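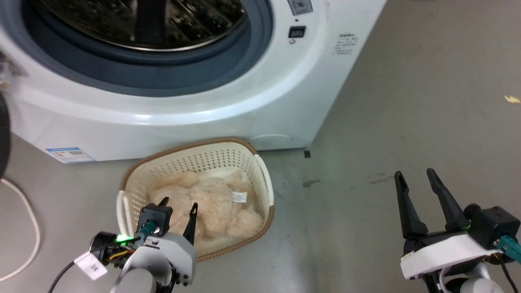 Kandasamy asked at the May meeting whether the arms mean fewer shifts for the people in the laundry, and a lot of you have asked the same thing since then.

The answers are on this page, together with the other questions that came in through the box in the lunch room. Last updated 28/06/2026.

Will I lose shifts?
No. The rosters at Skumen Laundry stay as they are until the end of the trial, and no position is removed during it. What comes after the trial is not decided. When it is, you will hear it in a meeting before it is put in writing.

What is Rosa?
Rosa is the name we use for the two-armed robot in the small wash area. It is there to learn loading and unloading of the front loaders, with a basket on the floor in front of the machine. The big washers in the main hall are not part of the trial.

What kind of items does it handle?
Soft and light ones. At the moment this is mostly plush toys from the child care centres, and later hand towels. Sheets and doona covers are still done by hand. They are too long for the arms and they catch on the door.

Is it faster than us?
No, it is much slower. A person can empty a basket while Rosa is still choosing where to take hold of the first toy. We don't compare your times with the robot's times, and your own times are not recorded for this purpose.

What is different in my day if I work in the small wash area?
You will do less bending to the floor and more checking. You still sort, you read the care tags, you choose the program and you start the machine. Rosa does not choose programs. Some people like this change and some have told us they miss having their hands busy - both opinions are welcome, please keep telling us.

Do I need training?
Yes, two sessions of 50 minutes, in paid time. They are held in the small wash area with up to 27 people in total taking part before winter ends. If you would prefer to have the session in another language, write this on the sign-up sheet.

May I reach into the basket when the robot is on?
Please don't. Press stop first, wait until both arms are still, and then reach in. Do the same when something has fallen on the floor. Also step over the cables, don't move them with your foot.

Who pays when an item is damaged?
Skumen does. Put the item in the grey tub with a note and carry on with your work. Nothing will be taken from your pay, also not if you were the one watching at that time.

Does it record me?
The robot has cameras which look at the work in front of it, so your hands may be in the pictures. The recordings go to Zulis, the company that runs the trial with us. They are not used for performance reviews. If you don't want to be recorded, ask your supervisor for a place in the main hall.

When does the trial finish?
After 300 loads. We will put the number of loads on the notice board every week.

I have another question.
Use the box in the lunch room or speak with your supervisor. You don't have to sign your name.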